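The Second Big Book Problem
23/05/2023

I have bought the Grornside core rules three times now, and I am being asked to buy them again. The new printing runs to 875 pages across two volumes. The Plesero store page calls it "the complete edition," a phrase I also remember from the last one.

Let me say up front that I like Grornside. My group has played it for years, and the setting still has the best swamp towns in fantasy gaming. What I don't believe is that a roleplaying game gets better every time it gets heavier, and I'd like to see somebody make the case with something other than a page count.

Take the monster chapter. There are 237 creatures in it. I went back through my notes for our last campaign, which ran from August until the spring, and we met 15 of them. One was a goat. A good game master can change a name and a few numbers and get a new creature in the time it takes the pizza to arrive. Most of us have been doing that since we were kids.

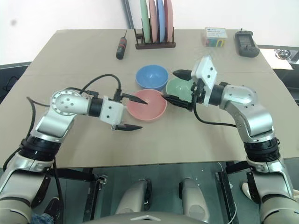
Then there are the travel rules, which were fine. They were two pages, you rolled once a day, and something happened or it didn't. Now we get separate tables for mud, fog, tired mules and bad water, and each one sends you to another table. I ran a trip from Cairns to the coast with them, exactly as written. It took most of an evening – and the only thing my players remember is that they were bored.

Fans will tell you that it's all optional. I've never found that very convincing. Optional rules still take up room in the book, still show up in the price, and still get quoted at the table by the one player who read them all. If a rule is so easy to ignore, why am I paying for it?

Compare Zanider, which fits in a pamphlet and costs less than lunch. It has holes, sure. The magic is thin and the combat falls apart with more than five players. But we had characters made in 20 minutes and were in trouble soon after, and when a question came up we settled it and kept going.

I can guess why the big books keep coming. They look great on a shelf, and collectors buy them whether they play or not. That's a fair business. I just wish the store page would say so, and sell the rest of us the thin version – the one with the swamp towns, the old travel rules and maybe 20 monsters.

I'd buy that a fourth time.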